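Home | Columns | Town | Letters | About
Last updated 2 May 2019

Stop taping everything twice

I get a lot of parcels. Sent 42 out myself since September, from the kitchen table in Vorkdale mostly, so I have opinions. Main one - too much tape.

People wrap a box like it's going to sea. Round the sides, over the top, round again. Then the label goes on and more tape over the label, shiny, so the scanner at the Mindden depot can't read it half the time. Their clerk told me so. Didn't look surprised when I asked.

A small box needs one strip on the top seam and one on the bottom. Press it down with your fingers, hold the sides while you do it. Done. If the thing inside is heavy get a better box, not more tape. 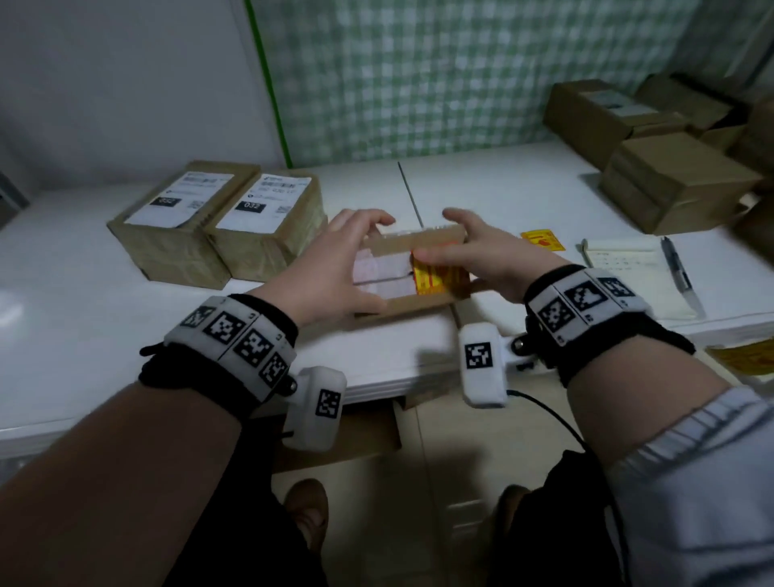 And stickers. Stickers are where it all goes wrong. One label, one place, flat. If you have to add a second one, put it next to the first and dont let it cover the address. I had a package go to Ovau and back becuase somebody slapped a bright sticker over half the street name. Nine days.

I know why people do it. Tape feels like care. My aunt taped a jar of jam so well we opened it with a bread knife and lost the jam. But the person at the other end has to get in, then has to peel it all off before the cardboard goes in recycling. Most won't. I don't, some weeks.

Buy decent tape. Use less of it. A roll should last you till winter.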